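Saucer

A saucer is a small, shallow dish made to sit under a cup. I've been keeping up this entry on the Watkins household wiki for a while now, and I still find new things to put in it, which says something about me (my family would say plenty more). Last big tidy-up: 12 February 2018.

What makes a saucer a saucer

Most have a shallow ring or dip in the middle, called the well, where the foot of the cup sits. The well keeps the cup from sliding when you carry it. A small plate with a flat middle will do the same job if you walk slowly, and I've used plenty of them that way, but I wouldn't call it a saucer. Some people would! See the Levine page on small plates for the other side of that argument.

Early saucers

The word comes from sauce. The first saucers were little dishes for sauce at the table, and cups didn't come into it at all. Tea and coffee changed that. The tea bowls that came to Europe from China had no handles, and a dish underneath gave you something to hold that wouldn't burn your fingers.
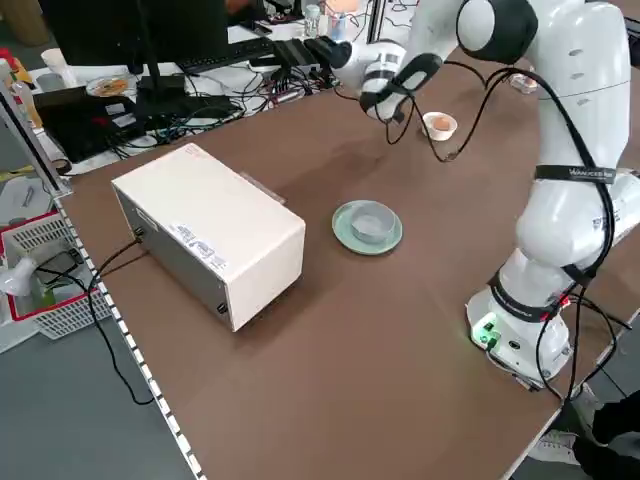 People also drank straight out of the saucer. You poured a bit of hot tea into it, let it cool and sipped from the rim - a "dish of tea" was a perfectly ordinary thing to ask for. My grandmother still did it at home, never in company. Old saucers were often deeper than the ones we buy today, so it was less messy than it sounds.

Materials

Porcelain, stoneware, earthenware and glass are the usual ones, and you'll find tin and enamel in camping sets. I have 4 enamel ones from the Prarkero flea market that chip if you look at them wrong.

Odd saucers

Cups break more often than saucers do, so the saucers pile up. The Birnedska thrift store has a whole bin of them every April, and I come home with 2 or 3 each time (I can't help it). They're good for tea bags, rings, soap, plant pots and feeding the cat, though milk isn't great for most grown cats.

Flying saucers

These got their name from newspaper stories in 1947 and have their own page.

See also: Cup, Demitasse, Tea bowl, Trembleuse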